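Staff Forum > Kitchen and Catering > Robot arm for the bread station

chaklun_yau
September 4, 2026
We've been told the Fakatell arm goes live at our Edton site in November. It takes rolls out of the cabinet and sets them in the basket by the coffee machine. Two of us do that now between other jobs. Has anyone worked next to one? What happened to your hours?

prepcook7
We've had one since spring. My hours stayed the same but the work moved. I used to fill baskets from 5:30. Now I start on cold prep and go over when the arm stops, which was nearly every day in the first month.

hsu_k
Same vendor here. They ran the bread job in simulation before they shipped anything. Renders from that, with the arm over the basket in the first and third and the gripper at the cabinet shelf in the second:
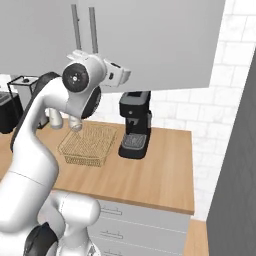
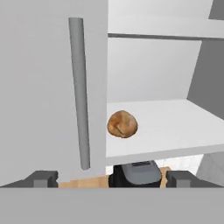
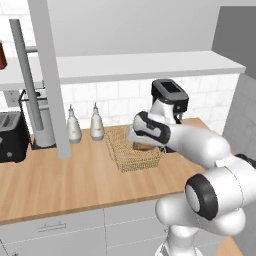
Replies (5)

prepcook7
One roll on a shelf is easy. We put out 12 trays. Ask how it does when they're stacked and stuck together.

hsu_k
Fair, but they said 1000 simulated runs before install and ours has been okay with single layers. We changed how we load the shelf to suit it. That part is extra work and it landed on the morning person - me.

sonar_dan
That's my problem with it. Management counted the minutes saved at the basket and left out the loading. We lost a part-time post over those minutes.

prepcook7
Ours didn't cut anyone. I think that depends on the manager more than the arm.

chaklun_yau
Thanks. I'll ask who loads the shelf and whether it's written into the shift plan. Did any of you get training, or just the sheet?

hsu_k
Two hours with the installer. Ask for it to be on paid time, and get the stop button shown to the weekend crew too.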